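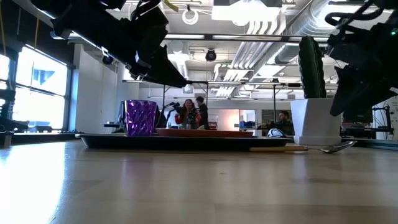

Why does my Chacko recipe box stop syncing after I import a big batch of recipes?

The import leaves one long job in the queue, and everything you add later waits behind it. Clear that job, sync once by hand, and the new recipes should come through.

Ticket 189 — Flinosent sync stuck after import
Opened by: Trevor Cheetham
Status: Solved

Trevor, Wednesday, 9:15 am
Hi all! First off, I love this app. I moved my grandmother's whole collection over from Plullgate and it looks wonderful on the laptop. The phone is stuck at 28 recipes, though, and the soups are missing completely. I've signed out and back in, and restarted both devices.

Support, 10:02 am
What a great collection to bring over! Could you open Settings, then Sync, then Queue on the laptop and tell us what the top line says?

Trevor, 10:20 am
It says "Import part 29 of 42 — waiting."

Support, 10:31 am
Perfect, that's the one. Please don't delete any recipes. Press Hold on that line, choose Clear Job, then hit Sync Now. Keep the laptop awake while it runs.

Trevor, 11:47 am
It moved! Everything is on the phone except one recipe, Flalgate chowder, which shows a blank title.

Support, 12:05 pm
Blank titles usually mean a stray symbol came over from the old file. Retype the title on the laptop and save.

Trevor, 12:11 pm
There was a little star in front of the name. Retyped it, and the chowder is on my phone — thank you so much! Making it tonight.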